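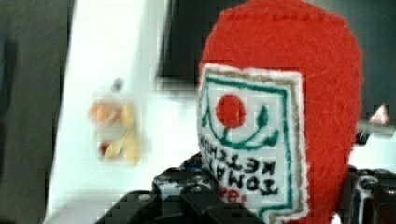
**Soudabeh Zamani** · 6 de julio de 2021 · Foro Jenevum › Manipulación › Normas y buenas prácticas

# ¿Qué reglas escritas usáis para agarrar objetos blandos con etiqueta?

Hola. Estoy redactando la hoja de trabajo de nuestro puesto de manipulación y me he atascado en la parte de objetos blandos. Para los rígidos tenemos reglas desde hace tiempo (fuerza, altura de agarre, velocidad de aproximación, qué hacer si la pieza se cae) y casi no hay discusión. Con los peluches y las piezas de fieltro cada operador hace lo que le parece y luego los registros no se pueden comparar.

El caso que más quebraderos de cabeza nos da es una botella de ketchup de fieltro rojo. Lleva cosida delante una etiqueta blanca con un tomate y las palabras TOMATO KETCHUP. La pinza es de dos dedos y trabajamos con la cámara en la muñeca, así que el texto se ve muchas veces del revés. Uno de los operadores sostiene que hay que agarrar cerca de la base porque así queda visible casi toda la etiqueta. Otra dice que más arriba, porque cerca de la base el peluche se inclina en cuanto la pinza cierra.

Mis dudas concretas:

- ¿Fijáis la zona de agarre en la hoja, o solo prohibís ciertas zonas (etiquetas, costuras, apliques)?
- ¿Ponéis un límite de fuerza para blandos, o un límite de apertura de los dedos?
- ¿Un agarre con el objeto inclinado se da por válido?
- ¿Qué se apunta cuando la imagen de muñeca sale movida?

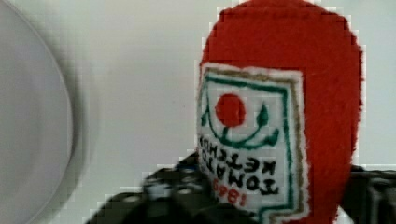
*Botella de fieltro entre los dos dedos de la pinza, con un plato blanco a la izquierda. El dedo izquierdo pisa la esquina de la etiqueta en la imagen.*

Con vistas como esta ya tuvimos una discusión. En el registro figuraba «contacto con etiqueta» y quien lo revisó después dijo que desde la cámara no se puede saber si el dedo la toca o solo la tapa. Creo que los dos tenían su parte de razón y que el fallo está en la hoja, que no distingue entre una cosa y la otra.

La tanda que queremos hacer es de 600 agarres repartidos entre varios objetos, y me gustaría tener la hoja cerrada antes de empezar. No busco la norma de seguridad de la célula, que eso lo lleva otra persona. Busco reglas de trabajo, de las que se cuelgan al lado del puesto. Si alguien tiene una plantilla, aunque sea fea, la agradezco.

---

### Ebrahimi

Nosotros tenemos algo parecido y lo hemos reescrito varias veces. Te copio la parte de blandos tal como está ahora, con comentarios donde creo que hacen falta.

**1. Zona de agarre.** En la hoja va una zona permitida y otra prohibida, las dos. Si solo pones la prohibida, cada uno elige un punto distinto dentro del resto y vuelves a tener registros que no casan. Para objetos altos definimos la zona permitida como una franja del cuerpo, medida desde la base con el objeto de pie. La etiqueta es zona prohibida para las yemas. Si la etiqueta ocupa casi todo el frente, los dedos van a los laterales y se gira la muñeca lo que haga falta.

**2. Fuerza.** Ponemos un máximo de 6 N para fieltro y peluche y no se cambia durante la tanda. Ese valor es nuestro, salió de probar con nuestras piezas y nuestras yemas, no lo copies sin medir. Si tu pinza no da lectura de fuerza y solo corriente, escribe el valor de corriente y el modelo de pinza al lado. He visto hojas con «fuerza: 30 %» y nadie sabía de qué.

**3. Apertura.** Anotamos la apertura final de los dedos en cada cierre. En un blando dice más que la fuerza, porque el relleno cede y puedes tener la misma fuerza con el objeto cogido por el centro o por una punta. Si la apertura sale del intervalo marcado para ese objeto, el agarre se repite y se anota como repetido.

**4. Velocidad.** Aproximación final a 50 mm/s como mucho. Además de no empujar el objeto, ayuda con la imagen de muñeca. Si aun así el dedo sale movido, se marca la casilla «imagen movida» y no se rellena nada que dependa de ver el dedo.

**5. Inclinación.** Válido si el objeto no se ha soltado y la inclinación no impide la colocación siguiente. Se apunta con tres grados: recto, inclinado, tumbado. Probamos a pedir ángulos y no salía bien, cada persona estimaba uno distinto.

**6. Contacto y ocultación.** Dos casillas separadas, que es justo lo que te falta. «Tapa la etiqueta» se decide con la imagen de muñeca. «Toca la etiqueta» solo se marca si hay una segunda cámara o si el operador lo ve desde el puesto con sus ojos. Si no hay ninguna de las dos cosas, se deja en «sin determinar». Al principio a la gente le cuesta usar esa opción, prefieren decidir algo. Insiste.

En tu segunda imagen yo habría marcado «tapa» e «imagen movida», y contacto sin determinar. En la primera se ve la botella pinzada cerca de la base e inclinada, eso en nuestra hoja iría como «inclinado» y habría que mirar si la base entra en vuestra franja.

Sobre el texto del revés: no gires las imágenes al guardarlas. Guarda la orientación de la cámara respecto a la muñeca en la cabecera de la tanda y ya está. Tuvimos un lote con unas giradas y otras no y hubo que tirarlo.

---

### taller_kenbridge

Agárralo por el medio y listo. Es un peluche, no se va a romper. Nosotros no tenemos ninguna regla para blandos y funcionan igual que los demás.

> **Soudabeh Zamani:** Gracias, pero el medio de este lo ocupa la etiqueta, de ahí parte del problema. Y lo de que no se rompa no es lo que me preocupa. Necesito que dos personas con el mismo objeto hagan lo mismo.

> **taller_kenbridge:** Pues por los lados. De todas formas, en la foto de arriba se ve el borde de la etiqueta deshilachado, yo vigilaría eso.

> **Soudabeh Zamani:** Eso sí me lo apunto. No sé si venía así, no hay ficha de estado inicial de los objetos.

---

### Flullcombe

Coincido con casi todo lo de Ebrahimi. Añado lo que no ha salido y discrepo en un punto.

Ficha del objeto antes de la tanda. Una foto por cada cara con cámara fija, peso, medidas, y una línea de estado: costuras, etiquetas, pelusa, bordes sueltos. Se repite al terminar. Sin eso, cuando alguien vea un hilo suelto no podrás decir si lo ha hecho la pinza. Con fieltro añade la limpieza de yemas, que las fibras se quedan pegadas y cambia el rozamiento. Nosotros limpiamos cada 50 cierres y lo firma quien lo hace.

Fondo y objetos vecinos. Escribe qué puede haber sobre la mesa y a qué distancia mínima. En una de tus imágenes hay un plato y en la otra se ve algo anaranjado y borroso sobre la superficie blanca. No digo que esté mal, puede que vuestra tarea los necesite, pero la hoja debería decirlo. Un dedo abierto ocupa más sitio del que la gente calcula y si roza el plato ya tienes un agarre dudoso.

La exposición también la dejaría escrita. En la primera imagen el blanco del fondo está casi quemado. Si la cámara ajusta sola, cambiará según cuánto rojo tenga delante. Exposición fija durante toda la tanda, anotada en la cabecera.

Y la compresión. Se ven cuadros en los bordes del peluche en las dos imágenes. Para decidir si una yema pisa un borde cosido eso molesta bastante. Guarda el original y comprime después, si el disco te lo permite.

Donde no estoy de acuerdo es en lo de dar por válido el agarre inclinado. Para una botella que luego hay que dejar de pie, yo lo pondría como «válido con reserva» en una columna aparte. Si los mezclas con los rectos, al final de la tanda no hay manera de separarlos sin volver a mirar las imágenes una por una.

En cuanto a normas publicadas, ya sé que no las pedías, pero si la hoja se cuelga en el puesto conviene que no choque con ellas. La ISO 10218 y la ISO/TS 15066 tratan de la seguridad de las personas y no te van a decir cómo coger un peluche. La ISO/TR 20218-1 habla de efectores finales y merece una lectura antes de cerrar los apartados de fuerza y de pérdida de pieza. La fuerza que eliges para no marcar el fieltro y la que resulta aceptable si hay un dedo de por medio son asuntos distintos, así que no los pongas en la misma línea de la hoja. Enseña el borrador a quien lleve la seguridad de la célula.

> **Ebrahimi:** Lo de «con reserva» me parece bien, lo voy a probar. La limpieza de yemas la tenemos en otra hoja y por eso no la puse.

> **Soudabeh Zamani:** Muchas gracias a los dos. Me quedo con la zona permitida más la prohibida, las dos casillas de tapa/toca con «sin determinar», apertura final en cada cierre y la ficha del objeto antes y después. La fuerza la mediremos con nuestras yemas. Una duda todavía: si un agarre se repite por apertura fuera de intervalo, ¿cuenta para el total de la tanda?

> **Ebrahimi:** En la nuestra no. Se guarda con su número y el total se completa con agarres nuevos. A la tercera repetición seguida con el mismo objeto se para y se revisa la pinza.

> **Flullcombe:** Igual aquí, salvo que paramos a la segunda.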